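Cudetgate, Building 2 - Fire and General Safety Inspection Checklist, with Comments

Inspection date: 12/3/24
Inspected by: Haf Yorath
Accompanied by: Cauã Batista (building services)
Report reviewed by: Nest Wogan
Copy to: Hefin Ellis, Heledd Llewellyn

Areas covered: main entrance and lobby, ground floor corridor, ground floor open room, upper floor offices, kitchen, plant room, loading door, outside walkways.
Areas not covered: roof (access hatch locked, key not on site), the storage unit leased to Dudix.

Key: S - satisfactory. A - action needed. N - not inspected. R - repeat item, also raised in the November report.

SECTION 1. EXITS AND ESCAPE ROUTES

1.1 Exit doors open fully without a key or tool. S
All doors tried from the inside. The loading door side exit is stiff on the first inch of travel but opens with one hand.

1.2 Exit doors open in the direction of travel. S

1.3 Exit signs lit and visible from all points of the corridor. A
The sign above the rear stair door is dim on the left half. The lamp was replaced after the November visit, so the fault is likely in the fitting. Replace the whole unit.

1.4 Corridors and stairs kept clear. A, R
Flattened cardboard was stacked on the lower landing again. It was moved during the inspection. The landing is the turning point for anyone coming down from the upper floor and has to stay clear to its full width. A notice has been up since November and has had no effect. The cardboard needs a proper place to go, and the cage next to the loading door has room for it.

1.5 Clear width at narrowest point of ground floor corridor. S
Measured at 37 inches between the drinking fountain and the opposite wall. Acceptable for the number of people the corridor serves, but there is no margin. The fountain should not be swapped for a deeper model without checking with this office first.

1.6 Stair handrails firm, treads sound. A
Handrail bracket loose at the top of the rear stair. The wall plug has pulled out. Nosing on the third tread from the bottom is worn through to the metal. Both to be fixed in the same visit.

1.7 Emergency lighting works on test. A
Tested by switch at the panel. The fitting outside the kitchen did not come on. All others came on and were still lit at the end of the short test. The full-length discharge test is not part of this inspection and is due under the service contract.

SECTION 2. FIRE DETECTION AND ALARM

2.1 Panel shows normal, no faults. S
One disablement was logged in November during ceiling work and correctly put back. The entry is signed.

2.2 Manual call points unobstructed. S

2.3 Weekly test recorded in log book. A
Two entries missing. Cauã Batista confirmed that the tests were done and not written down. An unrecorded test has to be treated as a missed test. If the person who normally does it is away, the duty should pass to a named second person. No second person is named in the current log book.

2.4 Alarm heard in all rooms. S, with comment
Sounder level in the upper floor meeting room is low with the door shut. It is above the required level but only just. Check again after the new door seals are fitted - the seals will take some of the sound out.

2.5 Detector heads clean and free of covers. A
A dust cap left on one head in the plant room, presumably since the ceiling work. Removed during the inspection. The contractor's sign-off sheet for that job has a box for caps removed, and the box is ticked. Haf Yorath to raise with the contractor.

SECTION 3. EXTINGUISHERS

3.1 Correct type for location. S

3.2 In date, pin and seal in place, gauge in the green. A
Nine extinguishers on the register and nine found. The unit in the loading area has a broken seal. The pin is present and the gauge reads normal, but it can't be shown that the unit has not been used. Swap it out.

3.3 Mounted or on a stand, not on the floor. A, R
The kitchen unit was on the floor behind the door. Its bracket is still in a drawer. This was raised in November.

3.4 Travel distance to nearest extinguisher. S
Longest run is from the far corner of the upper floor offices, well under the limit.

SECTION 4. GROUND FLOOR OPEN ROOM

4.1 Room in use at time of inspection. Yes
Inspected with work going on. Comments below apply to the fixed parts of the room and to general storage.

4.2 Windows open and close, catches sound. S
One catch has been painted over and needs a firm push.

4.3 Shelving fixed to wall or floor. A
No fixings could be found on the tall bay nearest the door. It moved under hand pressure at shoulder height. Empty the top shelf until it is fixed. The other bays did not move.

4.4 Heavier items kept low. A
Boxed paper on the top shelf of the same bay. To be brought down to the bottom shelf.

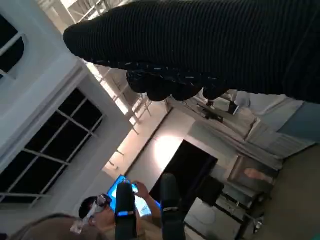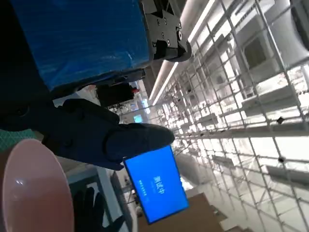 4.5 Clear space below sprinkler heads. S
No storage in the room comes within the required distance. Anyone adding a shelf should measure down from the sprinkler head. The ceiling is higher and gives a false reading.

4.6 Floor even and free of trip points. A
One floor box lid does not sit flush. The hinge pin is missing. Tape is holding it down at present and the tape is lifting. Fit a new lid. Until then the box should be covered with a rated floor plate, which Cauã Batista has in the plant room.

4.7 Extension cords. A, R
Two power strips plugged one into the other along the window wall. Separated during the inspection. There are enough wall outlets to serve the room without this, but several are behind furniture. Hefin Ellis has asked whether a row of outlets could be added at bench height. That would deal with the cause and is supported.

4.8 Portable electrical items tested and labeled. A
Labels checked on a sample only. Two desk fans had no label. Take out of use until tested.

4.9 Room temperature and ventilation. S

4.10 Maximum number of people posted. A
The sign is missing from the door frame. The fire plan gives 100 for the ground floor as a whole, and that number must not be copied onto a sign for a single room. Heledd Llewellyn to ask the fire engineer for the room figure and have a new sign made.

SECTION 5. KITCHEN

5.1 Fire blanket present and within reach. S

5.2 Appliances clean, no grease build-up. A
Crumb tray of the toaster was full. Grease film on the filter above the hot plate. The filter is the washable type and should go on the monthly cleaning sheet. It is not listed there now.

5.3 Refrigerator coils and vents clear. S

5.4 Microwave door seals. S

5.5 Water heater. A
Meredith under-sink unit. Relief pipe ends above the cupboard base with nothing to catch the discharge. Staining on the base shows that it has dripped at some point. Plumber to run the pipe to the waste. Store nothing in this cupboard until that is done.

5.6 Cleaning chemicals stored in original containers. A
One spray bottle with no label. Contents unknown, passed to Cauã Batista for disposal. Data sheets are in the binder but the binder is in the upper floor office. Keep a copy in the kitchen.

SECTION 6. PLANT ROOM AND ELECTRICAL

6.1 Door locked, sign in place. S

6.2 Room free of storage. A, R
Holiday decorations, two broken chairs and a roll of carpet. The carpet was there in November. The plant room is not a store, and an agreement that these things are there only for a short time is not accepted as a control. Remove all of it.

6.3 Clear space in front of electrical panels. A
The carpet roll was leaning on the panel. Moved.

6.4 Breakers labeled. A
The directory card is out of date. Circuits changed during the ceiling work are marked in pencil, and two of the pencil notes disagree with each other. Have an electrician trace the circuits and print a new card. Do not correct the card from memory.

6.5 Boiler service record. S
Service sheet present and signed.

6.6 Pump set. S, with comment
Musier circulation pump, slight noise on start. Vibration mounts look sound. Mention it to the service engineer at the next routine visit.

SECTION 7. OUTSIDE

7.1 Walkways even and drained. A
Standing water at the foot of the loading ramp. It will freeze. Clear the drain now and grit the ramp until the drain has been shown to run freely.

7.2 Outside lighting. S

7.3 Assembly point sign visible. A
Hidden by the hedge from the main door side. Cut back or move the sign.

7.4 Dumpsters away from the building. S

7.5 Hydrant access clear. S
A van was parked close to the hydrant but not in front of it. The paint on the curb is fading and could be renewed in the spring.

ACTIONS AND OWNERS

Before the end of the working day: grit at the loading ramp (7.1), top shelf emptied (4.3, 4.4), water heater cupboard emptied (5.5). Owner: Cauã Batista.

Within one week: swapped extinguisher (3.2), kitchen bracket (3.3), floor box lid (4.6), handrail and tread (1.6), plant room cleared (6.2). Owner: Cauã Batista.

Within one month: exit sign unit (1.3), emergency light (1.7), shelving bay fixed (4.3), breaker directory (6.4), plumber for relief pipe (5.5). Owner: Hefin Ellis.

Open, no date yet: room capacity sign (4.10), extra outlets (4.7). Owner: Heledd Llewellyn for the first, Hefin Ellis for the second.

REVIEWER'S COMMENTS (Nest Wogan)

Agreed as written, apart from 1.4. I would not move the cardboard to the cage until we know who empties it and how often. A full cage beside the loading door side exit is the same problem in a different place. Please add the collection schedule to the file.

On 2.3, name the second person in the log book itself. An email is not enough.

Four items carry an R. Any of them found again next time should be reported to the building owner directly. The roof is to be inspected once the hatch key has been found or the lock changed.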